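Bralent CT-72 Benchtop Cell Counter

Counts and viability for suspension and adherent lines. Ex-demo and new units in stock.

Order code: CT-72-UK
Availability: in stock, dispatched from our Gurneron warehouse
Price: on request, log in for your account price

Overview

Small footprint counter for labs growing cells day in, day out. Load the slide, press start, read the number. Trypan blue or dual fluorescence, same slide for both. Replaces the older CT-60, which we no longer supply (slides for it still available until they run out, ask).

Mostly bought by tumour biology and stem cell groups who need a live/dead figure before plating out a drug screen. Also fine for blood work, yeast with the small-particle setting, and dissociated tissue if you strain it first. Do strain it first. Most of the support calls we get on this model are clumps.

What it does

Live, dead and total count from one loading. Average diameter and a size histogram. Clump splitting on or off, set per protocol. Dilution calculator built in: type in the density you want and the final volume, it tells you how much stock and how much medium. Handy when you're filling plates at six in the evening.

Saves up to 1,531 results on the unit, then overwrites the oldest. There is a warning before it does this but people click through it, so export regularly. USB stick or network folder. Files come out as CSV and PDF.

Specification

Sample volume: 10 microlitres per chamber
Chambers per slide: 4
Cell diameter range: 4 to 72 microns
Stain: trypan blue, acridine orange / propidium iodide
Screen: colour touchscreen, works with nitrile gloves
Focus: automatic, manual override
Connections: USB x 2, ethernet
Power: external supply, UK plug included
Warranty: two years return to base

Wireless not fitted. A dongle is sold by other people, we haven't tested any and can't help with them.

Slides

Use Zirnen four-chamber slides only. Other makes will go in the slot but the depth is different and the count will be wrong, not by a little either. Zirnen slides come in boxes of 132, individually wrapped in strips. Single use. We know some labs wash them. Please don't, residue in the chamber gets counted as debris and your viability drifts down over the week.

Store flat, room temp, away from the autoclave. No expiry on the slides themselves but the wrapper yellows after a long time, thats cosmetic.

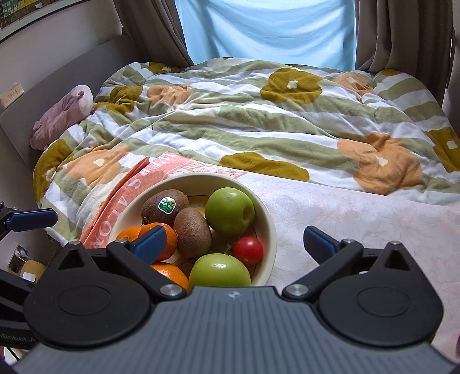

Standing orders for slides can be set up monthly or quarterly. Change or cancel any time before the dispatch date. Standing orders get the box price whatever the quantity.

In the box

CT-72 unit
Power supply and UK lead
Starter pack of slides
Check slide in black case (do not throw away the case)
Dust cover
USB stick with manual and protocol templates
Quick start card

Trypan blue not included. Order separately or use your own. If using your own, filter it, old stain throws crystals and the counter sees them as dead cells.

Setting up

Level bench, not next to a centrifuge or on the same bench as a shaker. Leave a hand's width behind for the cable. Switch on, wait for the self test, put the check slide in and run "Verify". Should come back as pass. If it fails, wipe the check slide with a lens tissue and run it again. Fails twice, ring us before doing anything else.

Load your sample at the notch, let it draw in by itself. Don't push it with the pipette. Bubbles over the counting area: bin it and use the next chamber. Leave for a moment so the cells settle, then start.

Protocols for common lines are preloaded. You can copy one and edit the copy, originals are locked. For patient-derived cells we suggest making your own from the "mixed primary" template and widening the size gate. Check the live view by eye the first few times. The outlines should sit round the cells you'd have counted yourself.

Care

Wipe the outside with 70% ethanol on a cloth. No sprays into the slot. No bleach on the screen. Run Verify weekly and write it down, auditors like to see it. Lens cleaning is a service job, there is no user access.

Moving it between rooms is fine, run Verify again after. For posting back to us use the original box if you still have it. If not we'll send one, no charge under warranty.

Software

Current version is on the downloads page. Update by USB stick, takes a few minutes, don't switch off half way. Your protocols are kept but back them up anyway. User accounts and audit trail are in the Plus licence, which can be added later with a code, no need to send the unit in.

Plus also lets you lock the gating so everybody in the group counts the same way. Worth having if several people feed into one screen.

Running it with the Charbonneau plate washer

We get asked. The two don't talk to each other directly. You can point both at the same network folder and the file names will sort by run, that's as far as it goes. A note on how to set up the folder is on the downloads page under Charbonneau.

Common questions we get

Will it count spheroids? No. Break them up to single cells first. For whole spheroids you want an imager.

Lowest density? Results below the working range come up in amber. Treat as a guess, spin down and resuspend in less.

Is it for diagnostic use? No. Research use only.

Can I count GFP lines? Brightfield yes. Fluorescence mode overlaps with the green stain, so use trypan blue for those.

Do you take old counters in part exchange? Yes, any make, working or not, so long as its been decontaminated and the form is with it. We won't unpack anything without the form.

Ex-demo units

More than one usually on the shelf. Checked, new power supply, one year warranty insted of two. Small marks on the case. Ask for the current list, it changes weekly.

Delivery

Mainland UK free on instruments. Slides and stain charged at the usual rate unless on a standing order. Please give a room number and a phone number that somebody answers, couriers won't leave instruments at a stores hatch without a signature. Deliveries stop for the last part of December, get slide orders in early.

Returns within 30 days if unused and sealed. Opened slides can't come back.

Related items

Zirnen four-chamber slides, box
Trypan blue, filtered, small bottle
AO/PI stain, light-protected vial
Replacement check slide with case
Plus licence code
Cell strainers, sterile

Page updated 8 November 2023. Spec may change, the manual with your unit is the one to go by.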